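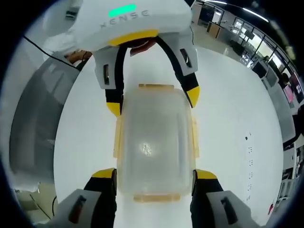
Two hand-held grippers and one plastic container, at the Fendden open day.

I drove 113 miles to see the future of work, and the future of work was somebody closing in on a plastic container with a pair of tongs.

They were very good tongs, I should say. The one I got closest to had a glowing green strip across the top, XENSE in raised letters under it, and two white fingers with yellow tips. There was a second one just like it coming from the other side of the table. The container sat between them like a patient waiting to hear how much it would cost.

Fendden holds its open day once a year, and the invitation promised "a hands-on look at automation." I took that for marketing talk. It was a plain statement of fact. The hands were on. They held the grippers, and the grippers did the touching, and the idea is that a machine will later study the records of all this and do the same thing without the hands. Clyde Esposito, who was leading our group, told us the goal was 600 runs of the container task. A man behind me asked what happened after that. "A different container," Esposito said.

I have been to a lot of these events. In April I sat through the Damilow show, where a robot arm poured a drink to music and the lights went down whenever it needed a rest. People clapped. I clapped. I came home knowing as much about robots as I had when I left, plus one song I couldn't get rid of.

Fendden had no music. It had a white table and an office going about its business, and you could stand as near as you liked provided you kept your coffee away from the cables. A few visitors drifted off to find the snacks. I stayed for four rounds and would have stayed for more, and I'm a person who leaves ballgames early.

My complaint is with the way we talk about all this. The brochure by the door said that the Lyimo project would "free people from repetitive work." Maybe it will. The road there, as far as I could tell, is a person doing the most repetitive work I have ever watched, with an adult's full attention, on a box I open every day at lunch without looking. If that's the price, fine, but put it in the brochure. Give it a page. Name the people.

The Dusunitz folks, who were handing out tote bags in the hall, told me their version would be in 200 kitchens before long. I asked whether it could do lids. They gave me a second tote bag.

Posted 1/12/23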